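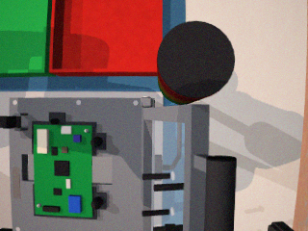 Objet : Re: [cellule-simu] Arrêt intempestif sur le poste carte

Bonjour à toutes et à tous,

Merci pour vos retours, et pardon d'avoir mis tout le week-end à répondre – je voulais rejouer la séquence au calme avant d'écrire des bêtises !

Le 5/12, un membre de la liste a écrit :
> Chez nous le bras de Balance descend trop bas au-dessus
> de la plaque grise et s'arrête en défaut d'effort, code 214.
> Est-ce que quelqu'un d'autre voit ça en simulation ?

Oui, je le vois aussi, cinq fois sur six essais. La trajectoire part bien, passe au-dessus du bac bleu et des boîtes verte et rouge, puis le bras plonge vers le circuit imprimé et touche l'un des deux boutons noirs du côté droit. Dans le modèle de collision fourni avec Nesex, la carte est un simple pavé plat : les boutons s'affichent, mais le planificateur les ignore complètement.

Je vous demande donc, s'il vous plaît, de ne pas lancer ce programme sur la cellule réelle tant que le modèle n'est pas corrigé. Acquitter le défaut et relancer, comme je l'ai fait bêtement lundi, ne fait que répéter le choc.

Je dépose un modèle corrigé ce soir, dites-moi si ça passe chez vous.

Bien amicalement,
l'atelier Mernine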